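4 nov 2025 | Por Nest Rees

Usamos cookies propias y de terceros. Aceptar | Configurar

Atcombe busca personas para probar juegos de mesa infantiles

En Atcombe leemos muchas cajas que prometen «horas de diversión educativa» y no nos las creemos. Por eso buscamos 20 adultos que convivan con niños de 3 a 5 años y quieran probar juegos en casa antes de que opinemos sobre ellos.

La tarea: jugar, rellenar una ficha y contarnos también lo aburrido. No pedimos entusiasmo – de eso ya se encarga el fabricante. Quien trabaje para una marca de juguetes, que no se apunte.
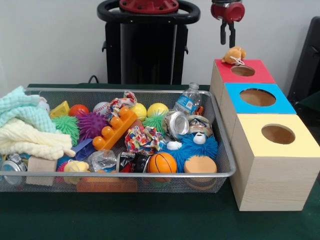 Cajas de madera con tapas de colores y una cesta de malla con juguetes.

Pagamos 127 euros al terminar, con la ficha completa. No se paga en vales ni en «visibilidad». Tampoco prometemos que su hijo aprenda nada; los estudios que citan los catálogos suelen ser del propio catálogo.

Para participar, escriba a la redacción con el asunto «Pruebas» y díganos qué juego compró y lamenta haber comprado. Las pruebas acaban en junio.

Recientes
Chowdary: reglas nuevas, mismo tablero
¿Merece la pena Gretau?
Prirnmont y la edad recomendada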